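Prulatside food shelf switches to clip-lid containers

July 11, 2009

The Prulatside Food Shelf has stopped handing out dry goods in paper bags and is now packing them in clear plastic containers with locking lids. The change began in May with rice and dried beans and now covers nearly everything the shelf repacks from bulk sacks.

Paper bags had been in use since the shelf opened on Girik Street. They were cheap, but they tore in the rain and did little to keep out pantry moths. A notice sent to member households this week said that 69 bags were thrown away last winter after moths were found in a storage closet.

The containers came from Stuvitz, a kitchen supply store that is closing its downtown location and sold its remaining stock to the shelf at a discount. The first delivery was 813 containers in two sizes. Of those, 688 have gone out to households, and the rest are kept for the fall.

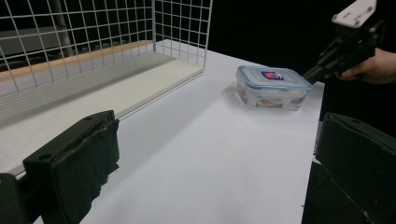

Packing is done on weekday mornings in the back room of the Sowa Building, where the shelf has had the use of a room for two years. Each container is filled, closed, and labeled before it goes out to the pickup counter. Labels give the contents and the packing date, and the larger size also gets cooking directions for grains and beans.

Households are asked to bring containers back when they come for their next pickup. Returned containers should be empty and rinsed, with the lid on. They are washed again and dried overnight before they are refilled. Cracked lids can be swapped at the counter at no charge. The shelf asks that containers not be put in the microwave with the lid closed.

Anyone who would still like a paper bag can ask for one through the end of the summer. People who walk or take the bus may find the bags easier to carry, and the shelf has 21 cloth totes to lend for that purpose. More totes are on order.

Flour and sugar will move to containers next, once a larger size can be found. Canned goods, bread, and fresh produce are not affected and will be handed out as before.

Pickup hours have not changed. The counter is open from 9 a.m. to 1 p.m. on weekdays, and the entrance is on the parking lot side of the Sowa Building. Clean containers with lids can be dropped off during the same hours.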